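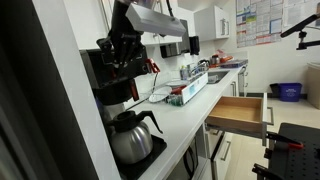
The first cup, one respondent in Getau told us, is the only one that belongs to her, and every cup after it is made for somebody else. We heard versions of that remark so often in both towns that it changed the way we sorted the diaries.

Figure 2. Black coffee maker on a white kitchen counter, below white upper cabinets.

4.2 The first cup and the later ones

The diaries gave us about 2000 entries in which hot drinks were mentioned, and we had planned to group them by drink. Tea in one pile, coffee in the other, with a small heap for cocoa and the herbal infusions that are so popular in Gorumholm. Once we began reading, the drink turned out to be a poor guide to what people were doing. The hour was a far better one. Entries written before 7 in the morning are short, almost always in the first person singular, and full of small fixed habits: the same mug, the same chair, the radio on low. Entries from later in the day say "we" and mention guests, neighbours, children home from school, a slice of something on a plate.

What delighted us was how firmly the diarists held to this split even when living alone. A retired diarist in Gorumholm used one blend for herself at dawn and opened a different tin after lunch, "in case". She recorded very few visitors in October, yet the second tin went down steadily, and her notes on it are among the warmest in the whole collection.

Place matters too. In most of the kitchens covered by the Rai survey, the coffee maker lives permanently on the counter (as in Figure 2), while the teapot comes out of a cupboard when it is needed. Diarists rarely comment on this, but the wording gives it away. Coffee is "put on", tea is "got out". We found the same pair of verbs in Getau, where the dialect is otherwise quite different, and we think it deserves a proper study of its own.

There is a lovely complication in the older diaries from Plotovville, which we used for comparison. In those the stove-top pot sits out all day and the first cup is shared, often with a neighbour who comes in by the back door without knocking. Solitary coffee hardly appears. Whether the habit changed with the machines, with working hours or with the shape of the houses themselves, our material cannot say - the gap between the two sets of diaries is simply too wide. Several of the older writers do complain about cold kitchens in the early morning, and a warm stove with company beside it must have been hard to beat.

We also coded each entry for complaints. Weak coffee leads by a long way in the later cups and is almost absent from the first, even in households that used the same machine and the same scoop for both. Section 4.3 takes up the matter of the scoop.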